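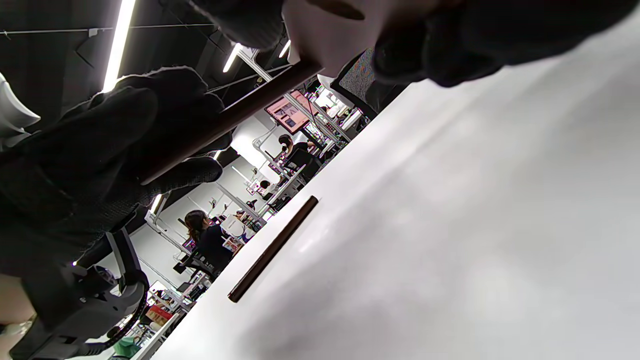
Gloves on, two brown rods to sort out.

I took over plot 26 at Baltby in March, and the first thing I learned is that growing beans up supports is mostly a question of wind. The site sits on a slope above the Villgate road and nothing stops the weather coming across it.

My first row went up in a straight line, 15 canes with string along the top. It leaned within a week. Yufang Zheng, two plots down, grows hers up wigwams — seven canes each, tied at the top and pushed in a good foot deep. Hers stayed up all summer, so this year I'm doing the same.

The other change is timing. I used to sow runner beans outside as soon as the soil looked dry, and the slugs had most of them. Now I start them in pots on the kitchen windowsill and plant out when they have two pairs of proper leaves. French beans get the same treatment but go out a bit later, as they sulk in cold ground.

Water matters more than feed. I give them a can each evening once the flowers show, and pick every other day. Leave them any longer and the pods go stringy.

Still undecided on a purple variety.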